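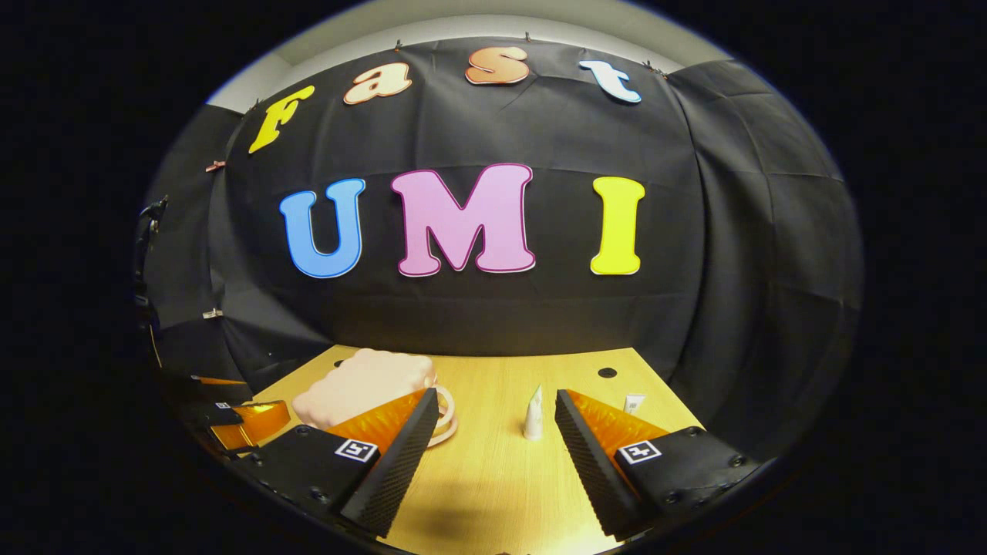
Backdrop and letters, bench 2 enclosure
February, entry started 9:40 a.m.

Purpose: record how the black cloth and the cut-out letters are mounted, so the next person to take them down can put them back the same way. Szu-yu Hung asked for this after the Stoller bench was re-hung from memory and came out short on one side.

Cloth

Black fabric, across the back and both sides. One length, hung with clips, no tape on the cloth edges. Ordered from Kamolrat as a remnant, 224 cm wide before hemming. I did not hem the bottom. It reaches the tabletop at the back and can be tucked or left. Left for now.

There are visible folds and seams. I steamed the cloth once on the hanger and once in place. The second pass did more than the first. The seams will not go flat and I have stopped trying. If a fold falls behind a letter, the letter lifts at that point, so shift the cloth before mounting anything.

Clips

Clips are at the top edge, with more on the left side panel, where one goes high and one goes low, close to table height. The high one on that side is reddish and the low one is pale. Color has no meaning, they came out of the same drawer. Put the low one on last. If it goes on first it pulls the panel forward and the corner opens up.

Top edge order that worked:
Start with the clip up and to the left of the F.
Go to the far right, by the t, and pull the top edge level.
Fill in above the a and the s.
Check the top edge against the wall line before letting go.

The wall is off-white and shows as a strip over the cloth. Funmilayo Idahosa would like the cloth raised to cover it. Not done. Raising it would take the bottom edge off the table at the back, and I would sooner have wall at the top than a gap at the bottom. Open item.

Letters

Two rows. Upper row "Fast", smaller. Lower row "UMI", larger, across the middle of the cloth.

Upper row: F bright yellow, a pale peach or cream with a thin darker outline, s light orange with a white rim, t white with pale blue edging. The a goes slightly higher than the F. The F leans left and the t leans right. Do not straighten them.

Lower row: U sky blue with a darker blue outline, M light pink with a thin magenta border, I lemon yellow with a pale edge. Even spacing, same height. M is the largest. Mount the M first and work outward. I set the U first on the initial try and ran out of room on the right.

The two yellows are different sheets. Keep the offcuts in separate envelopes. They look alike under the desk lamp.

Fixing: double-sided pads from Bundis, trimmed small. Full pads grip the fabric too hard and pull fibers when removed. Tested on a scrap of the same cloth: trimmed pad released with light marking, which brushed off. Glue dots tested on the same scrap left a shiny spot. Do not use glue dots.

Templates are in the flat file under Ketetero, same folder as the door signs. The outline layers were cut separately from the faces and stuck on by hand. If a letter has to be remade, cut the outline first and fit the face to it.

Tabletop

Light wood, honey-colored grain. Wiped with a damp cloth, then a dry one. No oil and no polish. Funmilayo had polish on the list and I have crossed it off, as it would get onto the bottom edge of the fabric. Black cloth sheds on light wood, so lint-roll the bottom edge before wiping the table. I did it in the other order and wiped twice.

Cost

Cloth, pads and letter stock came to 1,523 on the shop account, in the units the account uses. Most of that is cloth. Receipts are with Szu-yu.

Left to do

Decide on the wall strip.
Buy spare clips that match, if anyone cares. I do not.
Make a second M. It has the largest face and will be the first to curl.
Recheck the pads after 5 days. If the upper row has dropped, go up one pad size on the s and t only.

11:15 a.m. Stopped. Steamer drained and back on its shelf. Scrap cloth with the glue-dot mark is pinned inside the cupboard door, labeled.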